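Ticket 2183 - Drinks table: ice sets solid, lemons wander, wine rack rocks
Opened by Tymofii Pylypenko
Sun 10 April

Three complaints in one ticket, I know. The form only offers "Appliance", "Furniture" and "Other", and I wasn't going to pick "Other" three times in one afternoon.

Complaint one, the ice. We keep it in the pink bowl with the steel scoop parked in it, and after a while the cubes fuse into one lump with the scoop as its handle. You lift the scoop, the bowl comes too. I've tried smaller cubes, a cold bowl and a sharp knock on the counter, which freed the ice and also distributed it. The bowl is the Skallska one, medium, bought in January. The scoop came with something else that I no longer own.

Complaint two, the lemons. The paper over the table isn't the smoothest thing I've ever worked on, and a lemon put down with any confidence will start a journey. Oranges behave if they get a plate. I haven't got a plate for everything.

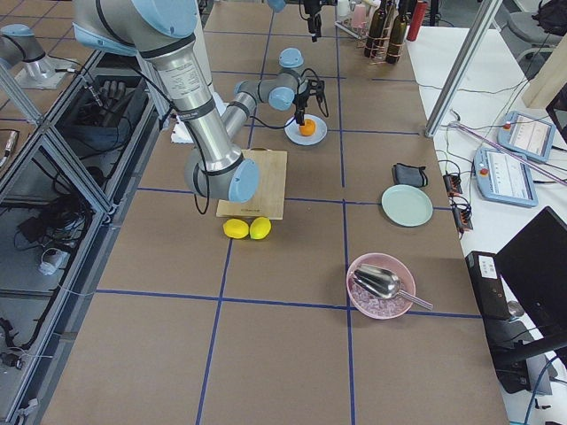 Skallska support replied that the bowl has a single wall and was never meant to hold ice for long. They suggest keeping the scoop out of it between servings, draining the melt every 12 minutes, and using a folded towel under the bowl. They also ask whether the lemons are "a Skallska product". Please attach proof of purchase if so.

The lemons are not a Skallska product.

Tried the scoop part first. It now lives beside the bowl when I remember, and on those occasions the cubes come apart when poked. Draining every 12 minutes lasted for two drains. I'd like to meet the host who does this and also talks to guests. The towel does help a bit, or else the room was cooler, I didn't run a proper comparison.

For the lemons I began with the cutting board as a wall. Two lemons, both on the left of it, pushed close together so they'd lean on each other. The round one is fine. The oval one has opinions and will go if you slice anything with force, so slice gently or slice the oval one first. The board itself was sliding too, until I turned it over, after which it stopped. I turned it back to check and it slid again. No idea. Leaving it on the good side.
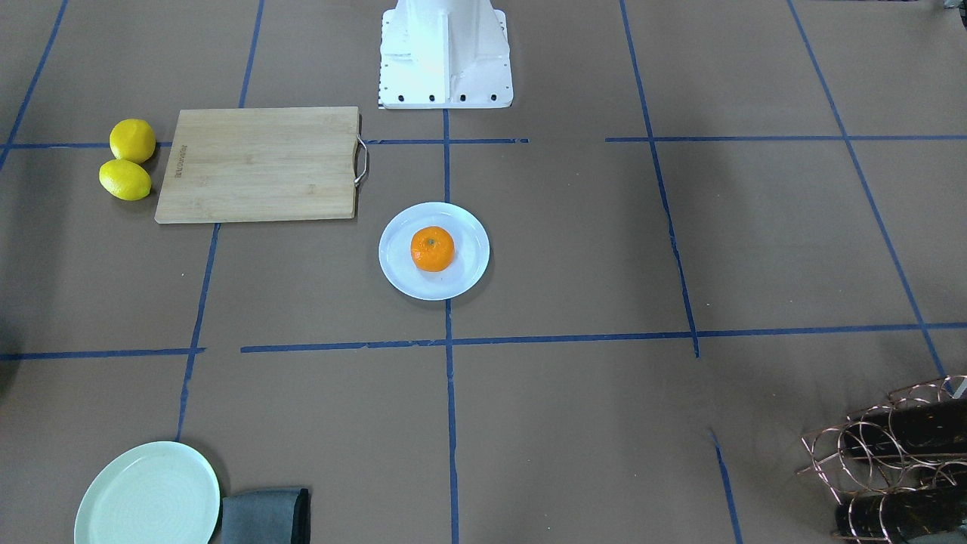 Slicing eight wedges that way took longer than I'd like, but all the wedges came from lemons that were still on the table, so I'm marking complaint two as improved.

Complaint three is the copper wine rack, Cindero, the looped wire kind. It rocks when you take a bottle out. It doesn't fall, it just makes a small remark. Things checked so far:

- Feet: four, all touching when the rack holds nothing.
- Feet with bottles in: hard to say. I slid a sheet of paper underneath and it caught at one corner and went through at another.
- Bending the low foot by hand: did something. Possibly the wrong thing.
- Loading the lowest ring first: better. It used to get filled last, for looks.

The mug rack next to it, a Vorkitz, has never moved a hair with a full load of cups. I mention this so Cindero feels bad. 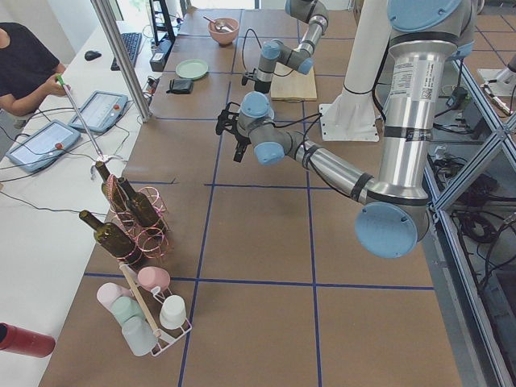 Wine rack with three bottles, mug rack in front.

Rack update, same evening. Took the top bottle out first, then the others, and got one rock where I used to get some 3 or 4. A felt pad under the low foot cured that one too, but the pad has since come off on my sleeve. Stronger glue ordered from Hordiienko.

Status: ice, workaround in place. Lemons, improved. Wine rack, waiting for glue. Please don't close the ticket automatically like last time.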